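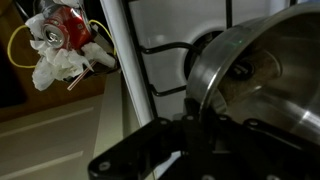

Una lata roja aplastada, papel blanco arrugado y una pajita.

Desde mayo peso mi basura. Empecé por una conversación con Urszula Laskowska, mi vecina del segundo piso, que me preguntó cuánto tiraba yo en una semana y no supe contestarle. En mi país de origen teníamos un solo cubo para todo, y cuando llegué aquí me costó entender los colores de los contenedores. Todavía hoy me equivoco con los tapones.

El primer mes me dio 2.944 gramos de envases. Me pareció mucho para una persona que vive sola y come casi siempre en el trabajo. El segundo mes bajé 444 gramos, y el mérito es sobre todo del agua: dejé de comprar botellas y ahora lleno una jarra por la noche.

Lo que no consigo reducir es el papel de cocina. Lo uso para secar la lechuga, para limpiar la mesa, para todo. Mi amigo Njoroge me regaló cuatro trapos de algodón y los lavo a 60 grados con las toallas. Dos ya tienen manchas de cúrcuma que no salen con nada. Si alguien conoce un remedio, le agradezco que me lo escriba en los comentarios.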